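3.2 Planning the parts station

Complete this section before you request a price from Grivari.

1. Measure the bench. Allow 40 cm of clear width per robot arm.

2. Choose a two-level bench if trays and small parts are handled together.

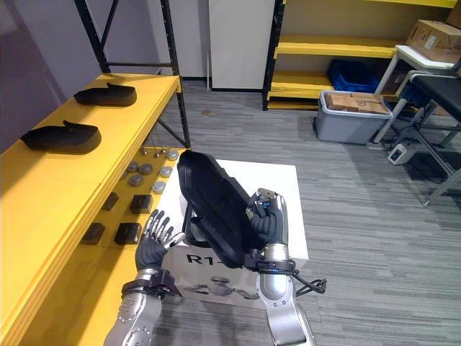

Fig. 7. Two-arm work over the box, small parts on the lower level.

3. List every part type and its yearly volume. Enter the totals in Sheet 15.

CAUTION: Do not order hands before the tray shape is final — exchanges are charged in full.

4. Budget for wear. Gloves, cuffs and cables 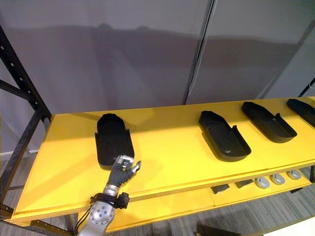 are entered as running costs, with one spare set per robot. Delivery from Callar takes 21 working days.

5. Send the sheet to Jawad Swati for approval by the end of July.

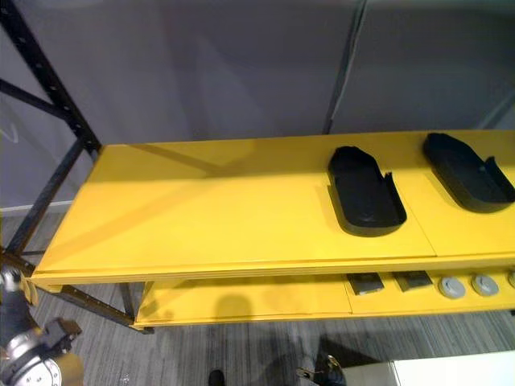

3.3 Floor and power

Note: Carpet is accepted. Record the floor type on Sheet 15.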